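Home Cookery, Evening Course
Session 8: Pulses and the Slow Pot
Tutor: Covadonga Bermúdez

Welcome back, everyone, and well done on last session's flatbreads, which were a joy to eat even when they came out shaped like a map of somewhere. This evening we leave flour alone and turn to dried beans, which I have loved since I was small and could happily talk about until the building closes.

Soaking

Weigh out 100 g of dried white beans per person for a main dish. Cover them with plenty of cold water, far more than looks sensible, and leave them overnight -- they drink a great deal and will climb out of a small bowl. If you forget about them they'll sit quite happily in the fridge for up to 24 hours. Drain, rinse, and start again with fresh water for the pot.

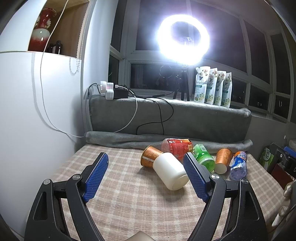
Cooking

Put in the beans, half an onion, a bay leaf and a good slug of olive oil. Bring it up slowly, skim off the foam, then turn the heat right down so the surface only trembles. Start tasting after an hour, and taste three or four beans each time (one soft bean tells you very little about its neighbours!). I salt towards the end, as my mother did, though plenty of good cooks salt the soaking water and you are welcome to try both.

A word on kidney beans: these must boil hard for a full ten minutes before you turn them down, and please don't put them raw into a slow cooker.

For next time

Cook one pot at home and bring a small tub of it, with its broth. We'll be making the garlic and paprika oil from page 3 of your booklet -- bring an apron and a lidded jar.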